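Poniline pulls printer hub update after boards lock up

By Ama Eshun

Poniline has yanked firmware 7 for its Diser line of USB serial hubs after owners said the update left their gear dead in the water. Plug it in, lights come on, no ports. Same thing on two or three different computers, so not a driver problem.

The update went out early in August and was meant to fix a slow wake from sleep. It was pushed automaticaly to anyone running the Jiltano desktop tool with default settings. About 3,000 hubs took it before the company shut the download off, according to a notice on its support page. First complaints showed up on the user forum within 90 minutes.

Poniline blames a bad check in the bootloader. Hubs built with an older memory chip fail the check and never finish starting up. Newer ones seem fine, but the company wants everyone to hold off anyway.

No fix yet for hubs already stuck. A recovery tool is being tested and should be out later this month. It will need a second working computer and the small reset button on the underside held down while the cable goes in. People who can't wait can ask for a swap, shipping paid both ways. Have the serial number handy, its on the sticker next to the power jack.

Uibo, which sells the same hub under its own name, says it never shipped the update and its customers don't need to do anything.

To turn off automatic updates: open Jiltano, go to Settings, then Devices, and uncheck the second box. Restart the tool after, the change doesn't stick otherwise.
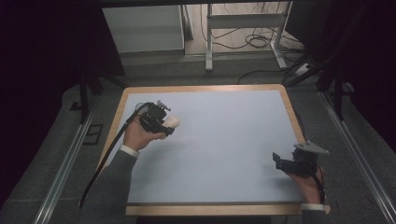
Poniline has not said when a replacement for firmware 7 will be ready. More when we get it.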